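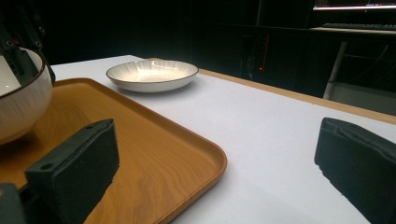 White bowl with a thin brown rim, on a tray with a wood-grain finish.

Erholm soup nights move to bigger hall, price stays put

Tuesday, May 5, 2026

The community supper in Erholm is leaving the old ferry office. New home is the Chiu building on the harbor road, starting with the next supper. Doors at half past five, same as before. Food from six until the pots are empty.

Reason is simple enough. Too many people, too few chairs. The ferry office seats 50 and the fire marshal has been firm on that number all winter. The line went down the steps and past the bait shop most weeks, in sleet, and people with small kids gave up and went home. The Chiu building has a proper kitchen, two restrooms and a ramp. It also has heat that works, which regulars will tell you is a big change.

Supper organizers said the season just ended was the busiest yet. They served 1,516 bowls between October and the end of April. The season before it was 921. Split pea went fastest. The fish chowder ran out early three weeks in a row and there were words about it at the door.

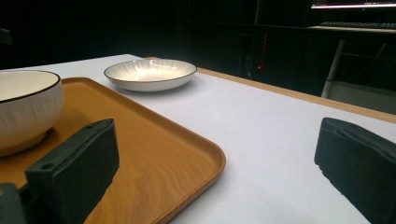
Money is the other half of the story. A bowl with bread stays at four dollars, kids under six eat free, and no one gets turned away for being short. The harbor fund pays the rent on the hall through next spring. Dishes are still a sore spot. The suppers dropped paper last fall after the trash bill came in, and since then the kitchen has run on whatever people hand over at the back door. Deep white bowls like the one on the tray, with the dark line at the rim, are the kind wanted most, as a full ladle of chowder doesn't slosh over when somebody carries it across a crowded room. Shallow soup plates, not so much. Mugs they have plenty of. Please stop bringing mugs.

Drop-off for dishes is at Ronus Hardware, side entrance, during store hours. Chips and cracks go back to the owner. Trays are wanted to, any size as long as one person can carry it. Spoons always.

Parking will be tighter than at the ferry office. The lot behind the Chiu building holds 40 cars and shares space with the dental clinic, which keeps the front row until six. Overflow goes on the gravel by the boat ramp. The town says it will put up a light there before fall, no date given. Bring a flashlight till then.

The Skiria shuttle adds a stop at the hall on supper nights. Last bus back up the hill leaves at ten past eight. Riders who need the lift should call the day before, the number is on the shuttle schedule.

Menu for the first night: split pea with ham, a tomato and white bean with no meat in it, and chowder. A double batch of chowder this time, we're told. Bread from the school ovens. Rhubarb crisp if the rhubarb shows up.

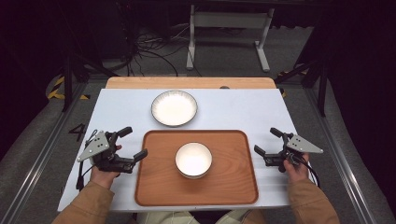
Not everyone is thrilled about the move. One longtime regular said the ferry office was cramped and drafty but you ended up talking to whoever you got wedged in next to, and she worries people will just sit with their own families once there's room to. She'd like to see long tables kept, no small ones. She is coming anyway. For the chowder.

Organizers said long tables are the plan for now. The hall owns a stack of round ones too, and those may come out for the bigger nights, depending on how many show up. A sign-up sheet for setup and dish washing is on the corkboard at Ronus Hardware. Evening shifts are mostly full. The early shift, from three, has gaps, and so does the late mop.

The ferry office goes back to the town, wich has not said what it will do with the space. The big stockpots get moved over the weekend before the first supper and anyone with a pickup is asked to come by at nine. Coffee provided.

Left behind at the ferry office and still unclaimed: two umbrellas, a child's red boot, one casserole lid. Pick up before the locks are changed at the end of the month.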